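4.2 Demonstration at the Open Day

The public demonstration was held in May at the Tavares site as part of the Cureo open day. Its purpose was twofold: to run the folding cell outside its usual schedule, and to learn which parts of the work visitors could follow without help. Visitors were admitted in small groups and stood behind a low barrier on the long side of the table. Ilídio Rebelo operated the cell. Quentin Delaunay gave the spoken explanation and kept the written log.

Each group was shown the same sequence. A garment was placed on the table, the arm moved to a grasp point selected by the Druna planner, and the fingers closed on the cloth. The garment was then lifted, turned, and laid down for folding. Grasp points were chosen from the overhead view alone. The view from the wrist was used to confirm that cloth was held before the lift was allowed to continue. Both views were shown on a screen facing the barrier, with the wrist view on the left.

The cell made 813 grasp attempts during the open day. Of these, 66 were stopped by the operator, in most cases because a sleeve or hem had moved outside the permitted area of the table. Stopped attempts are kept in the log but are left out of the comparison in Section 5, where the laboratory set of 3,646 attempts is used as the baseline.

Two changes were made to the laboratory procedure. Arm speed was lowered in the part of the path nearest the barrier, and the pause between grasp and lift was made longer so that the explanation could keep pace with the motion. Neither change affected the planner. The second did affect the timing figures, and cycle times from the open day should not be read against those in Table 2.

Questions from visitors were written down as they were asked. Many concerned the choice of grasp point, and in particular why the arm did not always take a garment by its corner. Others asked how the cell dealt with trim, bands, and labels, which differ from the main cloth in color and often in stiffness. The wrist view proved useful in answering these, as it shows the cloth and the fingers together at close range (Figure 3).
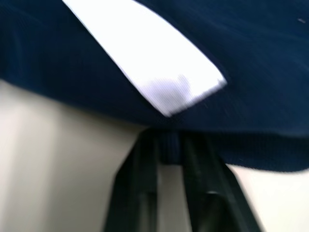 Page last changed: 2020-01-25

Figure 3. Wrist view of the gripper holding navy fabric. The fabric is gathered at the fingertips, and a white stripe crosses it above them. Motion blur softens the surface detail.

Blur of the kind visible in Figure 3 matters for the holding check, which relies on the dark or light region between the fingertips and does not need the weave of the cloth to be sharp. Dark garments are a harder case, as the fingers themselves are nearly black and the boundary between finger and cloth is weak. For this reason the check was tuned separately for dark and light garments, using the values given in the Grindness report. The same values were used at the open day without adjustment.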